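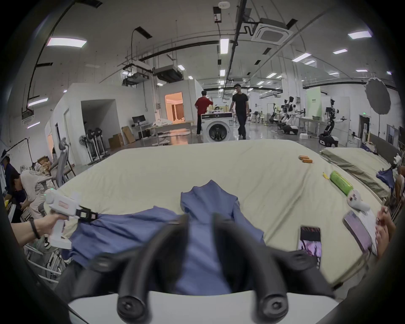
Brevholm garment handling set, README

Maintained by Oldřich Michalík. Last edit July, done in a hurry, fix what you find.

What's in it
1,095 episodes of shirt and cloth handling with hand-held grippers. Laid out, pinched, folded, bunched up again. 164 marked bad (dropped cloth, lost tracking, someone talked to the operator and they turned around). Kept in, flagged, not deleted. Filter on status if you don't want them.

Why
Korell runs the laundry side for Brevholm. Folding line is where people get sore wrists and where they quit. Plan is robot arms take the plain shirts, people keep the odd stuff – stains, missing buttons, anything with a zipper. This set is for training the plain shirt part. Nothing here is good enough for denim yet.

Who did the work
12 operators, all from the folding line, none with a robotics background. Paid their normal line rate plus the training hour. Sessions capped at 80 minutes, then a break away from the mattress. First month we had no cap and the late episodes are visibly sloppier, see notes.txt.
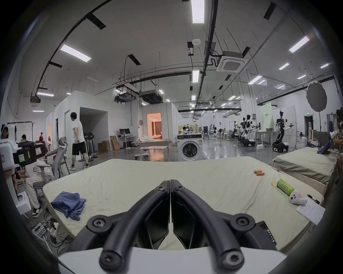
Operators picked their own fold. We tried forcing one fold, everybody slowed down and two went back to the line. So there are several folds in here, labeled fold_a and so on. fold_c is Abou Zeid's, sleeves last, the fastest one by a good bit.

What changed on the floor
– Two jobs now have gripper time in them, written into the shift plan
– Less standing at the folding table, more sitting and checking
– Some people hate the checking. It's dull and you can't chat as much
– Sorting is still all by hand and got busier, becuase the faster people moved off it
– Questions about hours go to the shift lead, not to me

Known problems
Clutter on the mattress varies a lot between sessions. Leave it, the model should see it. Dark cloth is under-represented. Timestamps from the first month drift, use the corrected column. Rullura export drops the operator notes, so export from the raw folder insted.

Privacy
Operator IDs are random. People in the background were asked. If you are in an episode and want out, write to Oldřich and it goes in the next version.

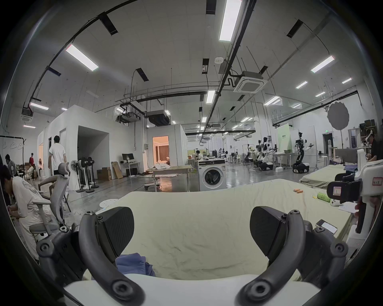 Will the folding line lose jobs over this?
Korell has agreed to no cuts on the line while the trial runs. After that it's open, and the operators have asked for it in writing. We'll put the reply in this file when there is one.

Use
Internal and partner research only. Don't use it to rate individual operators or set line speed targets. That was the condition for people taking part.

To do
– more dark cloth
– relabel fold_b, half of it is fold_a
– short guide for new operators, current one is too long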